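Temps de lecture : 2 min

3.2 Planification sous contrainte d'accès

Le module Zudar choisit une pose de préhension parmi 300 candidates, puis vérifie la trajectoire du bras avec un modèle de collision du meuble. Les tiroirs y sont des volumes mobiles, recalculés toutes les 2 s. Le cas le plus coûteux reste le compartiment du bas, tiroirs entrouverts : le sachet de chips, souple, est approché par une boîte englobante orientée. 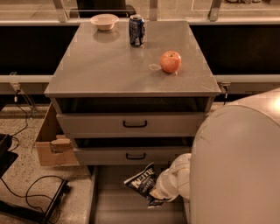
3.3 Limites

L'enveloppe du sachet est surestimée, d'où des rejets de trajectoires valides. Kha Khương a ajouté une marge variable selon l'inclinaison de l'objet ; le calcul prend quelque 7 ms de plus par candidate. Les reflets sur le dessus du meuble perturbent encore la segmentation.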